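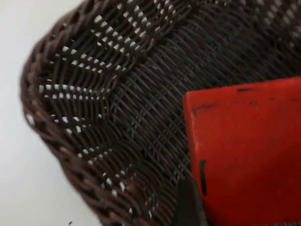
Bonjour, je rouvre mon ticket au sujet de la sorbetière Mahuika, parce que le souci du sorbet granuleux est revenu ce week-end. Je fais des glaces pour les marchés de Nomside, en petites séries, et j'ai l'habitude de tout noter, donc je vous mets tout en vrac. Les pots partent d'ici dans un panier tressé brun foncé, avec un gros rebord natté, le genre qui imite le rotin, et je le précise parce que votre collègue me demandait si le produit voyageait en glacière : non, pour la livraison à deux rues, c'est le panier et un torchon, mais le défaut est déjà là à la sortie de la cuve !

Lundi 29 décembre 2025, premier essai. Sorbet poire, 200 g de sucre, cuve passée la nuit au congélateur. La pale force, puis le message E3 s'affiche et tout s'arrête. J'ai débranché, attendu, relancé : ça repart, mais le mélange fait des paillettes.

Deuxième essai, même recette avec 100 g de sucre en plus (je sais, c'est beaucoup). Pas de message cette fois, texture un peu meilleure -- toujours des cristaux sur les bords, par contre.

Troisième essai à la crème, sans fruits. Là, rien à redire, c'est lisse.

Ce que j'ai déjà fait : joint nettoyé, pale démontée et remontée, changement de prise. Le joint vient de chez Clondora, c'est celui que vous m'aviez envoyé en avril. J'ai aussi appelé l'atelier de Wukthorpe, qui me parle d'un capteur de couple à recalibrer. Est-ce que je peux le faire moi-même ou faut-il vous renvoyer la machine ? J'ai encore le carton d'origine -- un peu écrasé, mais il tient.

Statut : en attente de réponse du support.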